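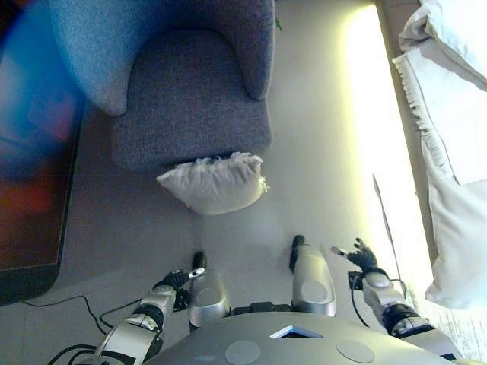

Culent open their Lougher building to the public twice a year, and in October I went along with a friend who is doing up a spare bedroom. It is on the trading estate behind the old station. The 56 bus stops at the end of the road, and from there it is a short walk past the tile warehouse. We arrived soon after ten and were given a floor plan and a sticker each at the front desk. There is no charge and you don't have to book, although the workshop tour fills up and we had to wait for the second one.

The ground floor is mostly sofas and dining tables, packed in quite tightly, and we went through it fairly quickly. Upstairs is better. The bedroom pieces are set out as rooms, so you can see how much floor is left once everything is in, which was what my friend wanted to know. Her spare room is small and she has already bought one bed that didn't fit.

The room we spent longest in has a big bed set at an angle and a grey armchair facing out from a pale wall. The armchair is from the range they call Forkska. It is a rounded tub shape with a high curved back that runs round into the arms, and the fabric is a speckled grey with a lot of texture. The front goes down nearly to the floor, so you hardly notice that it has legs. I like that less than my friend does, as I would rather be able to get a vacuum cleaner under a chair, but it does look solid.

It is comfortable. The back supports you higher up than most tub chairs do and the seat is firm. The arms are a bit close together if you like to sit with your feet tucked up. The ticket gave the width as 75 cm, and we borrowed a tape from the desk and measured it again ourselves, because the showroom is large and things look smaller in it.

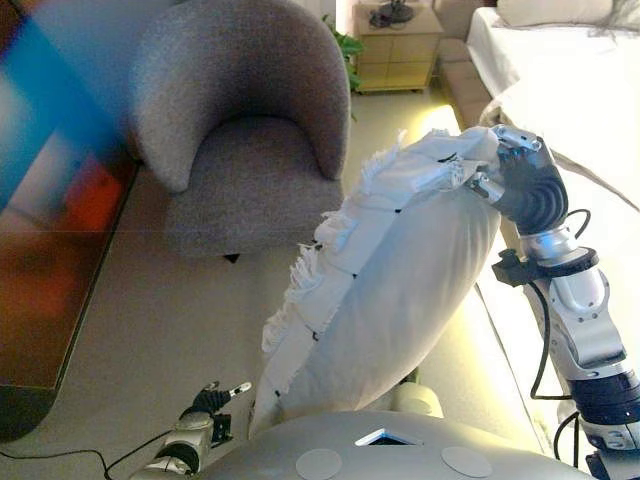

The cushions come from a separate firm, Plamerard, who had a table on the landing with their covers and some fabric samples. The white one in the bedroom has a fringed edge and small black stitches spaced along the seams. I took the fringe for fraying at first, but it is meant to look like that. My own view is that the black stitches are what make it. A plain white cushion on a plain grey chair would be rather dull, and these give it a bit of a line without being a pattern.

I asked the woman at the table about washing. The covers come off and go in on a cool wash, and she said to put them in a bag so that the fringe doesn't tangle. The fillings are sold separately in three firmnesses. We tried the middle one, which went back into shape well enough after being sat on. My friend bought two covers and no fillings, as she has old cushions at home that are about the right size.

The workshop tour starts from the back stairs and takes half an hour. You see the frames first, then the cutting tables, then the upholstery benches, where one person was working on a chair back while we watched. Curved backs are slow to cover. The cloth has to be eased round a little at a time, and a heavy woven fabric shows every place where it has been pulled too hard. We were told to expect a wait of 6 weeks for anything made to order. It is noisy near the frames and cold by the loading door, so bring a coat.

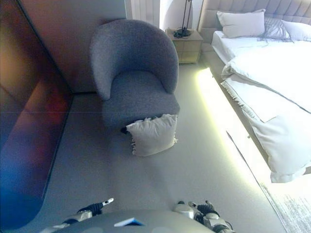

After the tour we went back to the bedroom to look at the other pieces. The headboard is tall and pale, between grey and beige, and tufted in squares. It suits the bed but would be too much in a small room, I think. The nightstand is a simple beige one, boxy, with a black lamp on it. I would have liked a lower lamp for reading. The beige and the grey go together better than I expected, and my friend took down the name of the finish.

The café is by the main entrance and does soup, rolls and cake. It got busy just after noon - go earlier if you can.
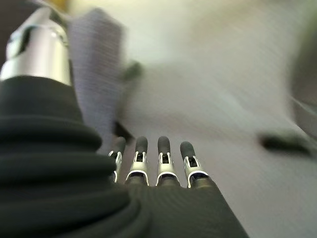

We left at half past one. Parking looked difficult by then, with cars up on the verge as far as the roundabout, so I would take the bus again. The fabric offcuts are sold from a bin near the exit, and they are good value if you don't mind odd shapes. I came away with a piece of dark green wool, big enough for a stool.

My friend has ordered the armchair in grey. The next open day is in spring, and the desk will take your address if you want to be told when.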